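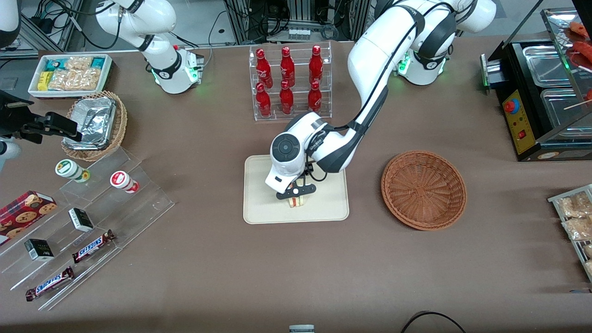
Fig. 5. Sándwich, bandeja, cesta de mimbre y botellero en la mesa de trabajo.

Inicio | Manuales | Aton | Descargas | Contacto

3. Alta de artículos y primer inventario

Esta sección explica cómo crear el catálogo de un punto de venta en Aton, conectar la impresora de etiquetas Geker y cerrar el primer inventario. Se supone que el programa ya está instalado y que existe al menos un usuario con permiso de encargado. Si todavía no es así, vuelva a la sección 2.

Los ejemplos corresponden a una cafetería pequeña con bocadillos preparados en el día, bebidas embotelladas y aperitivos. El procedimiento es el mismo para un comedor de empresa o un quiosco.

3.1 Antes de empezar

Tenga a mano lo siguiente:

- La clave de licencia entregada por Granström.
- Un rollo de etiquetas térmicas colocado en la impresora Geker.
- La lista de proveedores con su código fiscal.
- Una factura reciente de cada proveedor, para copiar los precios de coste.

NOTA: El primer inventario debe hacerse con el punto de venta cerrado. Las ventas registradas mientras el inventario está abierto quedan en la carpeta Pendientes y hay que revisarlas una por una.

3.2 Crear las familias

Las familias agrupan artículos con el mismo tipo de IVA y el mismo control de caducidad. Conviene crear pocas. Una familia se puede dividir más adelante, pero no se pueden unir dos que ya tengan movimientos.

1. Abra Catálogo > Familias y pulse Nueva.
2. Escriba el nombre. Se admiten tildes y la letra ñ; no se admiten barras ni comillas.
3. Elija el tipo de IVA en la lista desplegable.
4. En Caducidad, seleccione Sin control, Por fecha o Por horas.
5. Pulse Guardar.

Los productos elaborados en el local van siempre en una familia con control Por horas. Las bebidas embotelladas y los aperitivos envasados suelen ir Por fecha. Servilletas, vasos y demás material auxiliar pueden quedar Sin control.

PRECAUCIÓN: El control de caducidad de una familia no se puede cambiar después del primer cierre. Para corregirlo hay que crear otra familia y mover los artículos.

3.3 Dar de alta un artículo envasado

1. Abra Catálogo > Artículos y pulse Nuevo.
2. Lea el código de barras con el lector o escríbalo a mano y pulse Intro.
3. Compruebe la descripción. Si el código figura en la base de datos común, el campo aparece relleno. En caso contrario, escríbala usted con el formato producto, marca, contenido.
4. Seleccione la familia y el proveedor habitual.
5. Introduzca el precio de coste sin IVA y el precio de venta con IVA.
6. Indique la existencia mínima. Al bajar de esa cantidad, el artículo pasa a la propuesta de pedido.
7. Pulse Guardar.

Para los artículos que se compran en caja y se venden sueltos, marque la casilla Formato múltiple y escriba cuántas unidades contiene la caja. El coste se introduce por caja y Aton calcula el de la unidad.

NOTA: Si el mismo refresco se recibe en botella y en lata, son dos artículos distintos aunque tengan el mismo precio. Los envases retornables llevan además un artículo de depósito asociado (véase 3.7).

3.4 Dar de alta un artículo elaborado

Los artículos elaborados no tienen código de barras propio. Aton les asigna un código interno que se imprime en la etiqueta.

1. En Catálogo > Artículos, pulse Nuevo elaborado.
2. Escriba el nombre que verá el cliente.
3. Abra la pestaña Composición y añada los ingredientes con su cantidad. El orden de la etiqueta es el de mayor a menor peso y se calcula al guardar.
4. Revise los alérgenos. El programa los toma de la ficha de cada ingrediente y los muestra en negrita.
5. En Vida útil, escriba el número de horas desde la elaboración.
6. Pulse Guardar y luego Etiqueta de prueba.

PRECAUCIÓN: Si un ingrediente no tiene ficha de alérgenos, la etiqueta se imprime con una línea en blanco en ese lugar. No ponga a la venta ningún producto con esa línea en blanco. Complete la ficha y vuelva a imprimir.

El responsable del local debe fijar la vida útil según su propio plan de higiene. Aton no propone ningún valor.

3.5 Conectar la impresora Geker

1. Apague la impresora y conecte el cable USB al equipo.
2. Encienda la impresora y espere a que el indicador deje de parpadear.
3. En Aton, abra Ajustes > Dispositivos > Añadir.
4. Seleccione Geker en la lista y pulse Calibrar. Saldrán 2 etiquetas en blanco.
5. Pulse Imprimir prueba y compruebe que el texto queda dentro de los márgenes.

Si aparece el aviso 1181, el programa no reconoce el ancho del rollo. Abra la tapa, ajuste las guías laterales hasta que toquen el papel sin doblarlo, cierre y repita la calibración. Si el aviso continúa, actualice el controlador desde la página de descargas.

NOTA: Las etiquetas térmicas se oscurecen con el calor. Guarde los rollos lejos de la plancha y del horno.

3.6 Hacer el primer inventario

1. Abra Almacén > Inventario > Nuevo y escriba un nombre, por ejemplo «Apertura julio».
2. Elija las zonas que va a contar: mostrador, cámara, almacén seco.
3. Imprima la hoja de recuento o abra el inventario en la tableta.
4. Cuente cada zona completa antes de pasar a la siguiente.
5. Introduzca las cantidades. Para un artículo sin existencias escriba un cero; una casilla vacía se considera no contada.
6. Pulse Comparar. En el primer inventario todas las líneas aparecen como diferencia.
7. Revise las cantidades y pulse Cerrar.

El cierre puede tardar casi 5 minutos en equipos antiguos. No apague el ordenador ni cierre la ventana mientras se muestra la barra de progreso.

Los elaborados del día no se incluyen en el recuento inicial. Se registran en Producción a medida que se preparan.

3.7 Envases y depósitos

Si trabaja con envases retornables, active la opción en Ajustes > Compras. Aton crea un artículo de depósito por cada tipo de envase y lo suma a la factura del proveedor. En las devoluciones, registre el albarán con signo negativo.

3.8 Enviar los datos a Cledus

Cledus es el módulo de contabilidad y se contrata aparte. El envío solo funciona con inventarios cerrados. En Herramientas > Enviar, seleccione el inventario, escriba la clave de enlace y pulse Aceptar. Si la conexión falla, Aton repite el envío hasta 3 veces y después guarda el archivo en la carpeta Salida.

Revisión de la sección: 2022-04-19. Texto: Torunn Kristiansen.

Secciones relacionadas
- 2. Instalación y usuarios
- 4. Compras y albaranes
- 5. Producción diaria y mermas
- Cambiar el rollo de la impresora Geker
- Lista completa de avisos de Aton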